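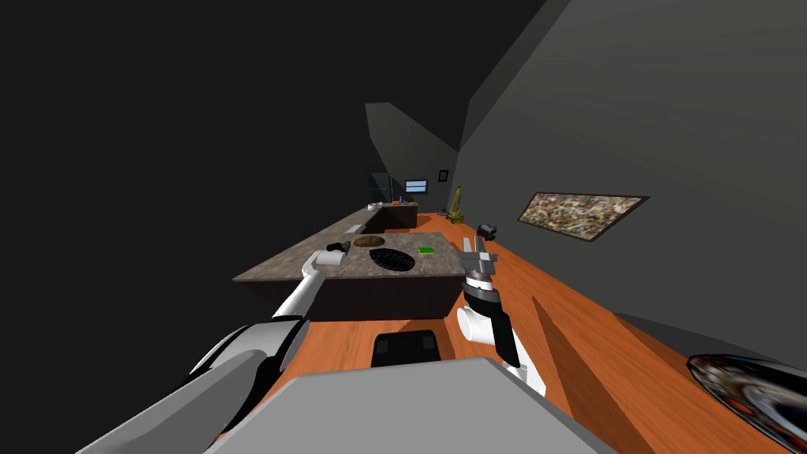 The Thousandth Kitchen

I have spent more of this spring than I planned to inside a kitchen that doesn't exist. It has an island with a stone top, orange wood floors, a refrigerator at the far end and a yellow toy crane on the floor in the back corner. The robot in it has two arms. People in Hedville sit down, take hold of a pair of controllers and make those arms do chores, and every time they finish a chore the computer saves it. When enough of these have piled up, they go to a learning system, which is supposed to come out the other side knowing its way around a kitchen.

The project is called Lindesance. The company paying for it is Colten. I did four months there as a demonstrator and then as a reviewer, which means I made the examples first and graded them afterward. I don't think anyone there is a fraud. I do think the whole business has talked itself into a way of counting that hides the thing we ought to be worried about.

The target was 1,000 accepted episodes per task. An episode is one try at one chore, start to finish. There was a chart on the wall of the break room with a bar for each chore, and when a bar got to the top somebody bought doughnuts. I ate the doughnuts. But I never heard a good explanation of why the number was what it was. I asked twice. The first time I was told it was what the last project used. The second time I was told that more would be better but that the budget had an end.

Now, I can live with a budget. What bothers me is that a thousand of something only tells you how much you have if you know how different the pieces are from one another. A thousand photos of your own front door won't teach you what doors look like. And a thousand runs at the same island, by the same few people, on the same shifts, with the loaf of bread moved a hand's width this way or that, come closer to the front door than anyone at Colten liked to say.

The company's answer was that simulation fixes this. You can change anything you want in a made-up room. Swap the countertop, move the sink, change the light, pick different things to put out. In theory there is no end to it. In practice somebody has to build each version and check that it doesn't break, and that somebody is always behind. Our kitchen was called Mbwambo, and it came in a handful of versions. You'd get a different stone on the counter. You'd get other objects on top. The big speckled painting stayed on the right wall. The crane stayed in its corner. I could have found my way around that room blindfolded, and if I could, I have to assume the learning system could too, in whatever sense it finds its way around anything.

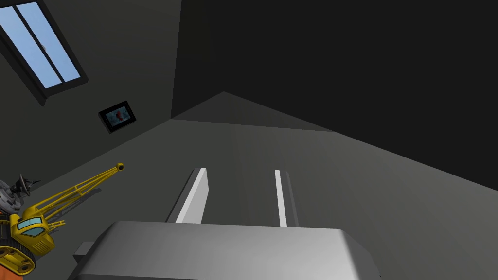
From one gripper: two white fingers, the toy crane at left, the window behind.

Look at what a gripper's own view has to offer and you start to see the trouble. A lot of the time there's a great deal of plain gray and one or two bright things off to the side. A person knows a toy crane has nothing to do with putting a sponge away. We know it without being told. A system that learns by matching what it sees to what the arm did next has no reason to throw the crane out. If the crane is always on the left when the arm is about to turn, then the crane is a fine clue. It will work beautifully in Mbwambo. It will score well on any test held in Mbwambo. Then you put the thing in a room with no crane and find out what you taught it.

I raised this in a review meeting and was told the system would "learn to ignore" such things given enough data. Enough data from where? If the crane is in all of it, there is nothing in the pile that says the crane doesn't matter. You could go to a million.

My second complaint is about what got thrown away. Reviewers had a short form. Did the object end up where it should? Did the arm hit anything hard? Was there a long pause? Two bad marks and the episode was out. I went back through one week of my own rejects, a Tuesday batch mostly, and there were 309 of them. Some deserved it. In a few the demonstrator had plainly put the controllers down and gone for coffee. But a good share were ordinary clumsy work. Somebody reached for the bread, came in at a poor angle, backed off, came in again and got it. The form called that hesitation. I'd call it the most useful minute of the day.

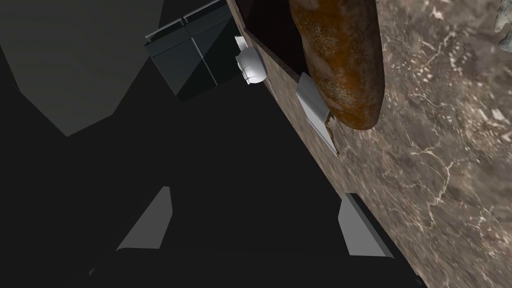
Because the machine is going to come in at a poor angle too. It is going to do so constantly. If every example it has ever been given shows a smooth approach that works the first time, then the moment it drifts a little off that path it is somewhere none of its teachers ever went. Anybody who has taught a teenager to drive knows you have to let them get a bit out of the lane so they can learn to bring the car back. We were sending our student home with a stack of perfect laps.

People who know more than I do have known about this for years, and I was told so, kindly, by people who had read the papers. Fine. Then why did the form look the way it did? My guess is that clean episodes are easy to agree on. Two reviewers will both pass a clean one. Hand them a messy recovery and they'll argue, and arguing slows down the bar on the chart. The form was built for the people filling it out, and it quietly decided what the robot would get to see.

There's also the matter of the demonstrators. We got good. By the second month most of us had a style, and I could tell whose episode I was grading before I'd checked the log. One person always brought the right arm up out of the way first and left it there, fingers pointed at the ceiling, while the left did all the work. Somebody else used both arms for everything, even when it was silly. Neither is wrong. But the mix in the final set had nothing to do with which was better for the job. It came down to who took extra shifts.

So what would I do? I'd stop reporting the count by itself. Put next to it how many rooms, how many people, how many starting positions that really differ. Keep the recoveries and label them as recoveries. Take a slice of the budget for the last few hundred episodes of each chore and give it to whoever builds the rooms. And hold the test somewhere the system has never been, with someone in charge of it who doesn't get a doughnut either way.

I don't expect this to be popular. A single number is easy to put on a slide, and "we have fewer, but they're more varied" sounds like an excuse even when it's the smarter purchase.
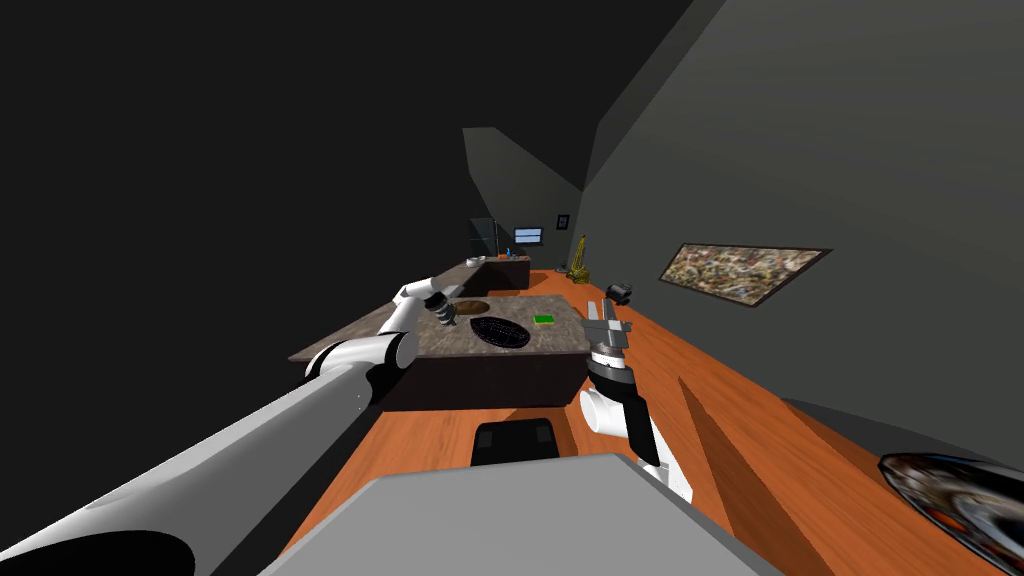 Is a simulated kitchen a bad place to gather examples, then?

It's a cheap and safe place to gather them, and for early work I would use one again. The weakness is in how few rooms get built and how alike they are, and more hours in the same room won't cure it.

I left before the last bar reached the top. I'm told it has since, and that the next project will use the same target.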